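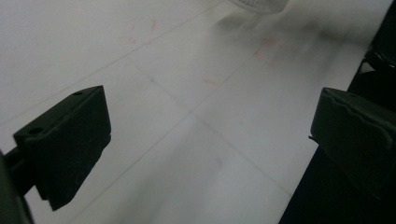 *Bench 2, white work surface with faint light grey lines.*

## Work Surface Inspection -- Assembly Room, Junddale Building

**Date:** 2018-01-13
**Inspector:** Razia Satti
**Area supervisor:** Shahzad Kazmi
**Form:** 959

Mark each item Pass, Fail, or N/A. Comments are required for every Fail.

### A. Surface

- [x] **Surface is smooth to the touch.** Pass.
- [x] **No raised edges or lifting corners.** Pass. Checked by hand along all four sides.
- [ ] **Guide lines can be read from the seated position.** Fail. The lines are light grey and only faintly visible. The long diagonal is hard to follow. Staff have been working from memory, which is not acceptable for layout tasks.
- [x] **No residue or adhesive.** Pass. Wiped down before inspection.

### B. Lighting

- [ ] **Light is even across the working area.** Fail. The surface is brighter toward the middle and dims toward one corner. A second lamp was requested in November and has not been received.
- [x] **No glare at normal working height.** Pass.
- [x] **Lamp cord secured away from the edge.** Pass.

### C. Surroundings

- [x] **Floor clear within the marked zone.** Pass.
- [x] **Stool height adjusts and locks.** Pass, slightly stiff.
- [x] **Emergency stop within reach and labeled.** Pass. Label replaced by Rizwan Bhutto.
- [ ] **Bench log up to date.** Fail. The last 10 entries carry no initials.
- N/A **Fume extraction.** No solvents are used at this bench.

### Actions required

1. Replace or reprint the surface guide in a darker line. Assigned to Laiba Magsi.
2. Follow up on the lamp order with Kuder -- quote the original request.
3. Shahzad Kazmi to review log entries with both shifts.

Bench 2 may remain in use for general work. Layout tasks are to be moved to Bench 17 until item 1 is closed.

Copy to: Bushra Cheema, Site Safety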